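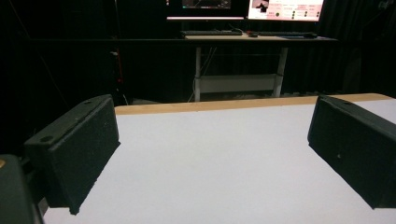
Section 4. Setting the Height and Leveling the Desk

4.1 Before you begin

This section applies to the Hololach sit-stand desk, model 1412, in both the fixed-top and the split-top version. Complete Section 3 (Attaching the Legs) before starting the steps below. The desk must be standing upright on all four feet, in the room where it will be used. Moving the desk after leveling will normally make it necessary to repeat Section 4.4.

The following items are required:

Spirit level, at least 300 mm long
Hex key, supplied in the hardware bag
Flat wrench, supplied in the hardware bag
Tape measure

Two adults are needed for steps 2 and 3 of Section 4.2.

CAUTION: Do not connect the power supply until instructed to do so. The control box may begin its start-up movement as soon as power is applied.

4.2 Positioning the desk

1. Check that the floor is firm and dry. On thick carpet, fit the wide foot plates (sold separately) before continuing.

2. With one person at each end, lift the desk by the steel frame and place it in its final position. Do not lift by the edge of the top.

3. Leave a clear space of at least 30 mm between the back edge of the top and the wall. Where the desk stands below a window sill, a shelf or a wall cabinet, measure the distance from the floor to the underside of that object and write it down. This figure will be used in Section 4.5.

4. Check that no cord, curtain or radiator pipe lies within the path of the top as it rises.

NOTE: Drawer units and filing cabinets placed beneath the desk must be lower than the lowest height setting. The Paquette under-desk cabinet meets this requirement when fitted with its standard casters. It does not meet it with the tall casters.

4.3 First start-up

1. Plug the power cord into the control box, then into a grounded wall outlet. Do not use an extension cord.

2. Press and hold the DOWN button. The top will travel to its lowest point, stop, rise slightly and stop again. Continue to hold the button until the display shows a steady number.

3. Release the button. The desk has now set its starting point.

4. Press and hold the UP button until the top reaches its highest point. Listen for scraping or knocking. If either is heard, release the button, unplug the desk and see Section 7 (Fault Finding).

If the display shows E1 during this procedure, one of the leg cables is not fully seated. Unplug the desk, press each cable firmly into its socket and start again from step 1.

WARNING: Keep hands, and the hands of children, away from the leg columns and the underside of the top while the desk is moving.

4.4 Leveling

Level the desk at its normal sitting height. Leveling at the highest point gives a less accurate result.

1. Remove all objects from the top.

2. Place the spirit level along the front edge, at the center. Note which side is low.

3. Using the flat wrench, turn the foot on the low side counterclockwise to raise it. Make small adjustments, one half turn at a time, and check the level after each.

4. Place the spirit level from front to back at the left end and repeat. Do the same at the right end.

5. Return to the front edge and check again. Adjusting one foot will often affect the others, and two or three rounds may be needed.

6. Press down gently on each corner. If the desk rocks, lower the foot diagonally opposite to the corner that moves until it meets the floor.

7. Tighten the lock nut on each foot.

CAUTION: Do not extend any foot past the red line on its thread. Where the floor slopes more than the feet allow, use the Zoketano shim set or choose another position.

4.5 Setting the upper limit

An upper limit should be set wherever an object is fixed to the wall above the desk.

1. Subtract 30 mm from the figure written down in Section 4.2, step 3.

2. Raise the desk until the display shows this height or the nearest lower height. The display gives the distance from the floor to the upper surface in millimeters; a reading of 1000 means a height of one meter.

3. Press and hold the M button until the display flashes, then press UP once.

4. Press and hold UP to confirm that the desk stops at the new limit.

To clear the limit, press and hold M and DOWN together until the display goes blank.

NOTE: The limit does not allow for monitors, lamps or other items placed on the desk. Check their height separately.

4.6 Storing sitting and standing heights

Move the desk to the desired height, press M once, and then press 1 or 2. To recall a stored height, press and hold the same number until the desk stops. Stored heights are kept when the power is removed.

Owners of desks fitted with the Hillanley hand control should follow the separate sheet supplied with it in place of Section 4.6. Sections 4.1 to 4.5 apply without change.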